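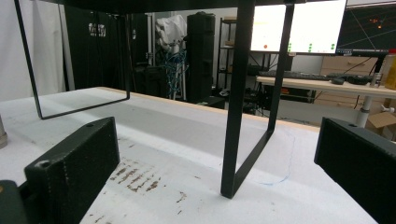

## Bonach rec league: are we a passing team or did we just have one good night?

**walid_saliba** – 14 Aug 2018

Okay, I've been chewing on this since the Sudach game and I need somebody to tell me I'm wrong. We moved the ball better than we have all summer. Guys were cutting, the bigs were kicking it out, even I made the extra pass and you all know how I feel about the extra pass. Then we go to Nira's gym and it's five guys standing around watching one guy dribble. Same roster! Same five starters!

I think the problem is we don't have a point guard who wants to be a point guard. We have three shooting guards taking turns bringing it up. I'd start Guðlaug at the one and leave her there all game, even if it costs us some scoring on the wing.

**baselinebetty**

Hard disagree. Guðlaug is our best catch-and-shoot player by a mile. You put her on the ball and every team in the league will press her full court, and then who's open in the corner? Nobody I trust.

Also Sudach played zone the entire game and never came out of it. Anybody can rack up assists against a zone that lazy. I wouldn't read much into it.

**g_damgaard**

Hi, it's me, the person being discussed :)

I'll play wherever, but I don't love bringing it up against pressure. I had two turnovers in the first three minutes at Nira and both were me picking up my dribble too early. If somebody screens for me at half court I'm fine. If everybody runs ahead and waves their arms I am not fine.

**oldkneesrick**

She's right about the screens. I watched from the bench most of the second half (hamstring, thanks for asking) and we set maybe one ball screen that made contact with a human being.

I don't think this is a lineup thing at all. We were tired. We had seven players, the gym was an oven, and by the fourth quarter people were jogging back. Passing is the first thing to go when your legs do.

**walid_saliba**

Rick, we had seven against Sudach too and we ran them off the floor. We were up 14 at the half!

I'll give you the screens though. I'm guilty on that one.

**baselinebetty**

You were up 14 because their center was in foul trouble by the second quarter. Come on, Walid.

**cornerthree717**

Long time reader, I play for one of the other teams (not saying which). From the outside you guys are easy to guard when Walid holds the ball past half court for more than a few seconds. Everyone stops. When it gets to the elbow early you're a pain. We talked about it in our huddle.

**walid_saliba**

Well now I want to know which team.

**cornerthree717**

I bet you do.

**oldkneesrick**

Elbow early is a good rule. We used to run that at the old church gym back in April, before we lost our slot there. High post catches, two cutters, weak side lifts. It isn't complicated and it saves the guards from having to beat their man every time.

**g_damgaard**

I liked that set! Could we walk through it before the next game? I can get there early – around 17 minutes is plenty if people don't spend it launching half-court shots.

**baselinebetty**

I'm in for that. I still say she plays off the ball, and Walid brings it up and gives it up. Give it up being the key part.

**walid_saliba**

Fine, fine. I'll bring it up, hit the elbow and get out of the way for one half. If we're losing at the break I'm putting Guðlaug at the one and I don't want to hear it from anybody.

**baselinebetty**

You'll hear it.

**oldkneesrick**

Does anyone have a spare dark jersey, XL? Mine ripped under the arm.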